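In Defense of the Corner Store Snack Aisle

My grandmother kept a drawer for wrappers. She smoothed them flat with the side of her hand, the way you would iron a napkin if you had no iron, and she laid them one on top of another until the drawer would hardly close. I was six or seven and thought they were a kind of money. In a way I still do, and I have been trying for most of this strange, housebound year to work out what it was she thought she was saving.

I grew up in Gondal, which had two churches, a feed store and a shop run by Valeriano Aranda, who opened at an hour when only bakers and fathers were awake. The shop had been there since 1937, according to the tin sign over the door, and I believe the floorboards were every bit that old, because you could follow the path people had worn from the door to the bread, from the bread to the counter, and from the counter (this was a narrower path, made by shorter people) to the snacks. We had a coin each on Saturdays. My cousin Mylene spent hers in under a minute. I took so long that Mr. Aranda would go off and do his accounts and come back and find me still standing there, moving my weight from one foot to the other.

What I was doing, I think, was learning to choose, and it's a thing I don't hear people talk about much when they talk about small shops. They talk about supporting the neighborhood, and I'm all for that, and they talk about knowing the owner's name, and I'm for that too. But a child with one coin in front of a shelf is doing real work. She has to remember what last week's was like. She has to picture the walk home and whether there will be anybody on it she'd have to share with. She has to be wrong sometimes, and eat the thing anyway, since there won't be another until next Saturday!
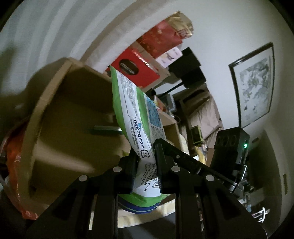

A bag in white and green, with shelves behind.

Now I order my groceries from my kitchen table like so many of us do, and the website very kindly remembers what I bought last time and puts it in the basket before I've found my glasses. I'm grateful for it. In June, when I was nervous about going anywhere at all, I was more than grateful. But I noticed after some weeks that I had eaten the same crackers since spring and couldn't have told you whether I liked them. The choosing had gone out of it, and so had the being wrong.

I mentioned this to my friend Genalyn Evangelista over the phone, and she laughed at me for a good long while, and then she told me about the store near her first apartment in Prostley, where the owner put the new things on a low shelf by the register and would ask you, the next time you came in, what you had made of them. He really wanted to know. If enough people made a face, he didn't order it again. She said she once tried a kind of pickled plum candy only so that she'd have something to report, and hated it, and went on buying it for a year because she had told him it was interesting and didn't know how to take it back.

I have thought about that plum candy more than is reasonable. There's a whole little friendship in it, and it cost next to nothing, and no part of it could have happened if she'd had the candy sent to her door.

I do know the arguments on the other side. The prices were higher at Mr. Aranda's, and my mother, who had four of us to feed, drove the long way to the big market in Jollum every second week and came home with sacks of rice and a guilty look. The corner store was never where a family did its serious shopping, and I don't want to pretend it was, or scold anyone who is counting pennies this winter. I also know that a bag of something salty isn't good for us. My doctor has been quite clear on this point.

All the same, last week I put on my mask and my good coat and walked to the shop at the end of my street, which I'd passed hundreds of times on my way to the bus. It's small and a bit too warm. I stood in front of the snacks for so long that the young woman at the register asked whether I needed help, and I said no, thank you, I was only deciding. I came away with a bag of something I'd never heard of. It tasted mostly of vinegar.

I washed the wrapper and flattened it with the side of my hand, and it's in the drawer with the takeout menus.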